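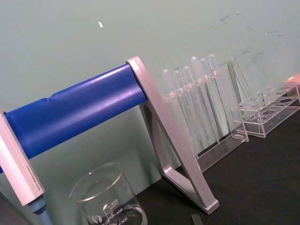 2 min read

Gudireo cider log, readme

Notes on the data from my hard cider batches. Started as a notebook, then a spreadsheet, now a folder. Maintained by me (Jonas Tanner) when I get time.

What's in it
195 rows in batches.csv, one per one-gallon jug. 131 of them finished and bottled, the rest still going or dumped. Dumped ones stay in, reason is in the notes column.

Columns
batch: number, not always in order, sorry
juice: orchard or store
yeast: packet name, lower case
og, fg: gravity readings, start and end
temp_f: closet temp, read once a day around breakfast
sugar_g: added sugar in grams, blank means none
score: 1 to 10, my taste only
notes: whatever I typed

Where the juice came from
Mostly Brurkstead, pressed in October. Leitner when they ran out. Store juice over the winter. Leitner juice is sweeter going in so dont compare fg straight across without looking at og first.

Known problems
- Early rows used the old hydrometer, reads 2 points high. Not corrected.
- Batch 194 has sugar_g as 300. Thats right, not a typo. Came out like rocket fuel.
- Temps missing for the week I was away.
- Dwight Kowalchuk scored a few for me, his are in notes, NOT in score.
- Two spellings of the same yeast, still need to merge them.

How to use it
Opens in any spreadsheet program. Dates are a separate file (dates.csv), join on batch. I keep meaning to combine teh two.

Dont use it for
Beer. Mead. Anything about safety or alcohol content on a label. ABV is worked out from og and fg, home readings, take it as a rough guess.

Sharing
Copy it, change it, fine by me. If you add your own jugs put your initials in notes. Grukcombe club people can just email me the rows and I'll paste them in.

To do
Perry batches, own tab. Fix the yeast names. Add ph if I ever buy a meter.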